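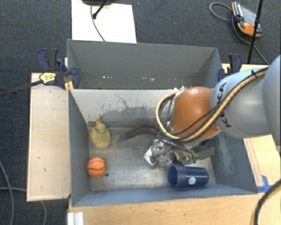 The arm over the front bin, with a toy basketball, a yellow bottle, an eggplant and a blue cup in reach.

Setting up the Lovham Two-Bin Kit for mixed picking
Written by Zubaida Jafri. Last revised 14th September.

If you've ordered the Two-Bin Kit from Jornum, or you're still deciding whether to, this page should take you from a pile of cardboard on the floor to an arm that moves odd things from one bin to the other and back again. I've set it up on two different benches now, the second time with Mohsin Awan helping and asking all the questions I'd forgotten to ask the first time, so a good deal of what follows is his doing.

I'm assuming you already have an industrial arm mounted and commissioned, a gripper fitted to it, and somebody on site who is allowed to run it. The kit doesn't include any of that. For the $1,340 you get two grey bins, a pair of bar clamps, the alignment card, a camera bracket, a bag of cable ties and a licence for the Lovham picking software. You supply the arm, the camera, the bench and the things to pick up.

Before you start

Read the whole page through once, please, even the boring bit about clamps. Especially the boring bit about clamps.

Make sure the arm is locked out while you're working inside its reach. Your own site's rules come ahead of anything I say here, and if your cell has a fence or a scanner, get whoever looks after it to check the bins haven't created a blind spot. Give yourself an afternoon. Defne Özkan did hers in a morning, but she'd built the bench herself and knew where every screw was.

You'll want a tape measure, a soft pencil, some coloured tape, a hex key set and a rag. A second pair of hands for the clamping is a real kindness.

Step 1: Place the bins

Stand the two bins next to each other so that they share a long edge, one closer to the front of the bench and one behind it. The manual calls them A and B. I call them front and rear, and so does everyone I've worked with, so that's what I'll do from here on.

Push the long edges together until you can't slide a sheet of paper down the join. If there's a gap, small items will find it. I lost a rubber dinosaur down there in August and it was two weeks before I got it back.

Now check the reach. With the arm in manual mode and at reduced speed, have your operator bring the gripper down to each inside corner of the front bin, one after the other, and then do the same in the rear one. Watch the whole arm as it goes, and not only the fingers. The rounded housings higher up are wide things, and they can come closer to a bin wall than you'd guess when the wrist tips over. If a corner can't be reached comfortably, move the bins now, while it's easy. A few centimetres towards the arm's base usually sorts it out.

Step 2: Clamp them down

Put one clamp at each side, at the corner where the two bins meet, so that each one is holding both bins at once. The pads should sit flat on the wall. If your bins don't sit quite level against the bench, slip a scrap of wood under the jaw. It's a perfectly respectable fix and I have done it more than once.

The bar on each clamp is long and will stick out past the side of the bins. Think about which way you'd like it to point. I prefer mine away from the arm, over the floor, and I give everyone a little speech about not walking into it.

Tighten by hand until the bins don't shift when you lean on them, then stop. Mohsin gave his an extra half turn for luck and bowed the wall, and we had to back it off and do the alignment again.

When you're happy, mark the outside corners on the bench with tape. Bright blue shows up beautifully on pale timber. If the bins ever get knocked you can put them back where they were and save yourself most of Step 4.

Step 3: Dress the cables

This is the step people rush, and I understand why, as it's fiddly and there's nothing to show for it at the end. Do it properly anyway.

Whatever runs to your gripper, be it air hose or signal cable or both, needs enough slack for the wrist to turn all the way each direction. A wide loop near the gripper is the usual answer. Bundle the lot together higher up with a cable tie, snug but not biting, and leave the loop free. Then have the operator turn the wrist slowly through its range while you stand back and watch the loop. It shouldn't pull tight at either end, and it shouldn't droop so low that it drags through the bin and sweeps your objects along with it.

The loop will sometimes come between the camera and an item against the rear wall. You can see how that happens in the photo at the top, where the end of the eggplant goes out of view near the hose. The software copes well if you let it take its picture with the arm moved aside, and there's a setting for that in Step 5.

Cables along the floor are a matter for your own judgement, but do leave yourself a clear path to wherever you stand when you're running the arm.

Step 4: Camera and alignment

Fit the bracket so your camera looks down on both bins. Directly overhead is easiest to align. Off to one side a little is fine too, and gives you a friendlier view of what the gripper is up to.

Lay the alignment card flat on the floor of the front bin, printed side up. Open the Lovham software, choose New Cell, then Two Bin, and press Capture. It will ask you to move the card and capture again until it has nine views: five in the front bin, four in the rear. Press Solve and wait a moment.

What you want is an error of 2 mm or under. If it's higher, the usual culprits, in the order I'd check them:

The card isn't lying flat. Ours had curled in the post and we flattened it overnight under a dictionary.

There's glare. The bin floors are greyish and a bit reflective, and as they get scuffed the shine goes patchy. Turn off the nearest overhead light and try again.

The bracket is moving. Tap it with a finger and watch the live view. If the view wobbles, tighten everything.

Step 5: Settings worth changing

The defaults are sensible and you could leave them alone. These are the ones I do change.

Clear Before Capture: on. This moves the arm out of the way before each picture. It makes every cycle slower and I think it's well worth it.

Wall Margin: the default is quite timid and the arm will refuse anything lying close to a wall. Bring it down a little at a time. Take your time with this one, as it's the setting most likely to end with a gripper meeting a bin.

Approach Speed: leave it low for your first day. You'll be glad.

Return When Empty: on. Once the front bin has been cleared, the arm starts bringing things back from the rear. It's the part visitors love, and it means you can keep the exercise going as long as someone's there to mind it.

Step 6: Choose your objects

Here's where you get to have some fun! Lovham's own guide suggests starting with plain boxes, and if you're nervous, do. But I think you learn far more about your gripper from an odd little collection out of the kitchen drawer and the toy box. Look for a mix of shapes and surfaces:

Something round that rolls, like a small toy ball.
Something see-through, such as a translucent bottle.
Something curved and dark. A purple eggplant makes a lovely awkward shape.
Something hollow. Lay a plastic cup on its side and see whether the software goes for the rim or the body.

Start with only a few, spread out, none touching. Once the arm can manage those, push them together, lean one on another, and let one end up against the wall. Avoid anything with loose bits, anything you'd be sad to see squashed, and anything full of liquid.

Step 7: First run

Put your objects in the front bin and leave the rear one clear. Everybody back, operator at the controls, speed low. Press Start Picking.

The software marks its chosen item on the screen before the arm moves, and you can reject the choice if you don't like it. For the first eight picks, check every one. Is it choosing the same item first each time? Is it ignoring one altogether? Write it down as you go. Zubaida Gondal keeps hers in an old school exercise book and can tell you what her cell was doing on any given afternoon, and I've shamelessly copied her.

If it ignores something, the item is usually too dark against the wall or too shiny for the camera. Try it in a different spot before you go fiddling with settings. If it picks and drops, look to your grip force and then to how far down the fingers are going. Our ball gave us no end of grief until we let the gripper go a bit lower.

Was it worth the money?

For us, yes, with some grumbles. The software is the good part. It's quick to learn and it explains itself in ordinary words. The camera bracket feels light for the job, and Rukhsana Arain swapped hers for a sturdier one from Bornell in the first week. The printed manual has a page on the Bittencourt gripper adaptor that refers to a menu no longer in the software, so skip that and use the online version.

I'd also have liked a second alignment card in the box. Jornum sent me a spare when I asked, free of charge, and they were lovely about it.

Looking after it

Wipe the bin floors with a dry rag at the end of each session. Check the clamps by hand before the first run of the day. Look along the hose and cables for rubbing, particularly where the bundle passes close to the arm. And repeat the alignment whenever the bins have been moved off their tape marks, even if it was only to get a dinosaur out.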